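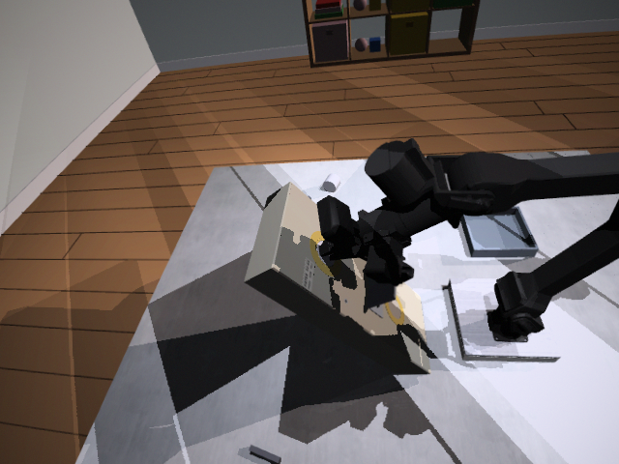 *Big box, marbled tabletop, wood floor, cubby shelf at the back.*

# Packing up a room for a move, the fast way

Written between loads, so excuse the mess. Have moved a lot. Last one was apartment 201 in the Astum building, up the stairs, no elevator, in March, in sleet. This is the method I use now. One room at a time, one evening per room if you keep going.

## What you need

- Boxes. Two sizes only. Small for heavy stuff, large for light stuff. Mixed sizes stack badly.
- Good tape. The thin cheap kind splits lengthwise and you spend half the night picking at the roll.
- Fat marker, black. Buy a spare, you will pack the first one.
- Plain newsprint or old towels
- Zip bags for screws
- A table at waist height, cleared off

The table matters more than people think. Packing on the floor wrecks your back by the third box. Kitchen table, desk, whatever. If it's stone or glass put a towel down first.

## Step 1: Pull the don't-pack pile

Before any box gets taped together. Meds, chargers, keys, lease papers, two days of clothes, toilet paper, a knife for opening things. Put it all in the bathtub. Sounds dumb, works great -- you won't pack the bathtub by accident.

## Step 2: Build the boxes

Short flaps in first, then long flaps. One strip down the seam, one strip either side of it, and run each strip a hand's width up the wall of the box. Don't do the fold-the-flaps-under-each-other thing. Bottoms fall out on stairs.

Build maybe 14 at once and stack them by the door. Stopping to build each one kills the pace.

## Step 3: Fill

Heavy on the bottom, soft stuff on top, gaps stuffed with socks or paper. Books always in small boxes, spines against the side, flat if they're big art books.

Plates go on edge like records, paper between each one. Glasses upside down, never on their side. Bowls nested with paper, also on edge.

Test: pick it up. Now shake it a litle. If it rattles, open it and add paper. If you grunt, take something out.

Lampshades get their own box. Nothing inside the shade except paper. I learned this with a stapler.

## Step 4: Empty the shelves

Top shelf down. Cubby units -- one cubby per box if they're full, two if they aren't. Write the cubby position on the lid (top left, middle, whatever) and unpacking takes no time at all.

Do not move a cubby shelf loaded. The joints go. Take it empty, and if it's the kind with cam locks, check they're tight before you lift. Shelf pins and wall brackets in a zip bag, bag taped to the inside of a cubby. Painter's tape for that, not packing tape, or you'll pull the finish off.

## Step 5: Label

Two sides and the top. Room it's GOING to, not room it came from. Then three or four words on what's inside. "Kitchen -- pans, colander, tea." Never write "misc." I have boxes marked misc from the Clundura place I still haven't opened.

Number them too if you have more than 20 or so. Keep the list on your phone and on paper both.

## Step 6: Protect the floor

Wood floors scratch on moving day more than in ten years of living there. Sweep first, grit is what does it. Then cardboard down the main path, taped to itself and NOT to the floor. Felt pads or folded towels under anything you slide. Better to lift.

Take photos of the floor and walls once the room's empty. Every corner. Chandrasekhar Gounder, my landlord back on Dwivedi Street, was decent about it, but the one after him at Plaltley Court tried to bill me for a gouge that was there when I moved in. Photos settled it in one email.

## Step 7: Stack for the truck

Heaviest at the bottom, same size on same size, labels facing out. Four high is plenty. Leave a path to the door wide enough for somebody walking backward with a couch.

Lifting -- tip the box a bit, one hand under the low corner, other hand on the opposite top corner. Hold it close. Don't twist, move your feet.

## Stuff I keep forgetting

- Defrost the freezer the night before. Towels down.
- Drain the washer hose
- Curtain rods. Every time.
- Behind the bathroom door, theres always a robe
- Batteries out of anything that beeps

First box open at the new place is sheets. Make the bed before anything else, even if it's only 4 in the afternoon. By nine you will not want to.

Will add a bit on wrapping mirrors when I get a minute.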